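Product page — last revised Jul 19, 2021

# Pallum Grasp Policy Kit

Pallum is a learned grasping package for single-arm tabletop cells. It ships as a trained policy, a calibration tool and the evaluation scripts used to produce the results below. The kit is sold by Inddale to research groups and integrators who already own an arm and a two-finger gripper.

## What it does

The policy takes one color camera stream and the joint state, and outputs short sequences of end-effector motions. No depth sensor is used. The target is named in plain text by the operator ("yellow item in pot"), and the policy runs until the gripper closes and lifts or a time limit is reached.

The main difference from the earlier Bajpai release is the handling of containers. Bajpai treated a pot or basket wall as an obstacle and planned around it. Objects resting against the wall were often reported as out of reach. Pallum is trained on approach motions that start above the rim and go down inside it, with wrist rotation left free until the last part of the descent.

## Method in brief

Training used teleoperated demonstrations on a white table with household cookware and food-shaped objects. Each demonstration was split at the point where the fingers pass the rim. The two halves were trained with separate loss weights, and the second half was weighted higher. Without the split, the policy learned the long move across the table well and the final short move badly.

Contact with the inner wall is allowed up to a force limit set in the configuration file. Setting the limit to zero brings back the Bajpai behavior.

## Results

The container test consists of 160 trials on object and container pairs held out from training. A trial counts as a success if the object clears the rim and stays in the gripper for 2 seconds.

| Configuration | Failed trials |
|---|---|
| Pallum, split training | 9 |
| Pallum, no split | 31 |
| Bajpai | 58 |

Most of the remaining failures involve reflective interiors. Overhead light on bare metal produces streaks that shift as the wrist moves, and the policy sometimes closes early. Dimming the overhead light helps. A fix in software is planned but has no date.

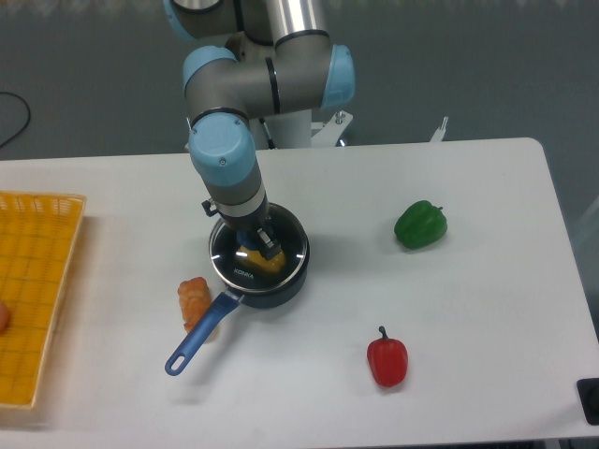 *In-pot grasp on a yellow target, with peppers and a bread roll left on the table as distractors.*

Distractors are placed by hand and are not fixed between trials. Long pot handles should point away from the approach side — the policy does not model them separately from the pot.

## Requirements

- Arm with joint position control and a readable wrist force estimate
- Two-finger gripper; finger pads may be changed, but recalibrate afterward
- Color camera with a view of the full tabletop
- Linux workstation with a supported GPU

Calibration with the Pivitz board takes roughly 9 minutes and must be repeated if the camera mount is moved. The board is included. Replacement boards are listed under accessories.

## Known limits

Lidded containers are not supported. Transparent containers have not been tested.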